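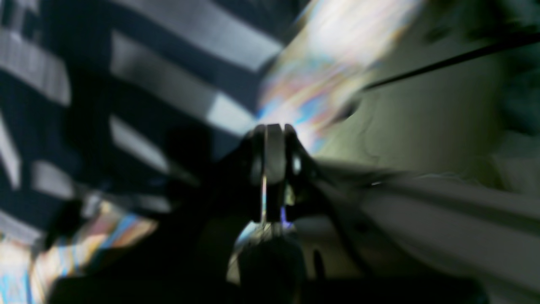
Mathis Roussel wrote in to say that a guesthouse lease isn't the same thing as owning an inn, and that my first version of this entry muddled the two. He's right, so I've rewritten most of it, and thank you, Mathis!

Innkeeping lease

An innkeeping lease (you'll also see "operating lease" or, among older hands, a "keys lease") is an agreement where one party owns the building and another party runs the inn inside it. The innkeeper pays rent, keeps the room income, and hands the place back when the term is up. I came to the subject by signing one, which is a pretty expensive way to learn vocabulary, so expect this article to lean on what I've seen.

Background

People tend to think of small inns as owner-run, and plenty are. Leasing comes in where the owner wants to keep the real estate but is finished with making breakfast. Sometimes the owner has inherited the house and lives three states away. Sometimes a couple retires and moves into the cottage out back, and then you've got your landlord watching you prune the hydrangeas (ask me how I know).

The house I lease is called Weravham. It was a boarding house, then a dentist's home and office, then an inn under two different families. The second family still owns it.

How the rent works

There are two common setups. The first is flat rent, the same figure every month, good season or bad. The second is a base rent plus a slice of room revenue once you pass an agreed number. Mine is the second kind, with a base of $2,000 a month. I like it because February doesn't flatten me, but the owners see my books, and you have to be comfortable with that.

Cauã Bragança, who leases an inn called Gradanlow a couple of valleys over, swears by flat rent. His argument is that a percentage makes the landlord a partner without any of the laundry. We've had this conversation many times and I don't think either of us has budged an inch.

Who pays for what

Read this part of any lease twice, then pay a lawyer to read it again. Roof, foundation and outside walls usually stay with the owner. Paint, small plumbing jobs and anything a guest can spill on usually land on the innkeeper. The trouble lives in the middle: water heaters, gutters, the big range in the kitchen, trees that lean. My lease puts a line at $700. Any single repair under that is mine, anything over goes to the owners, and we've only argued once (a chimney cap, and I lost).
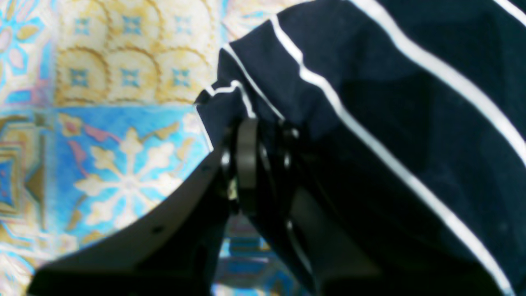 Insurance gets split as well. The owner insures the structure, and the innkeeper carries liability and covers the contents. If you serve food or wine, say so to the agent up front, in writing.

Furniture and the inventory

Most inns are leased furnished, so an inventory gets attached to the back of the agreement. A good one lists each piece by room and gives its condition. Mine was handwritten and had "nice chair" on it four times. Go through the house with the owner before you sign, and both of you should initial every page. Linens and dishes are generally bought outright, as they wear out too fast to be worth handing back.

The name and the bookings

Who owns the inn's name? You'd be surprised how often the lease doesn't say! The name, the website, the phone number and the guest list can all be worth more than the furniture. At Weravham the name stays with the building and the guest list stays with me. Advance deposits need a clause of their own, too: money already collected for a September wedding should pass to whoever will be hosting the wedding.

Term and renewal

Short terms are risky for the innkeeper, who may spend the first year just getting the rooms noticed. I'd want a renewal option at the very least, with the rent for the renewal period written down or tied to a formula. Many leases also include a right of first refusal, meaning that if the owner decides to sell, the innkeeper gets to match the offer. I have one and haven't needed it yet.

See also: Bed and breakfast; Commercial lease; Management contract

Last edited 2025-08-11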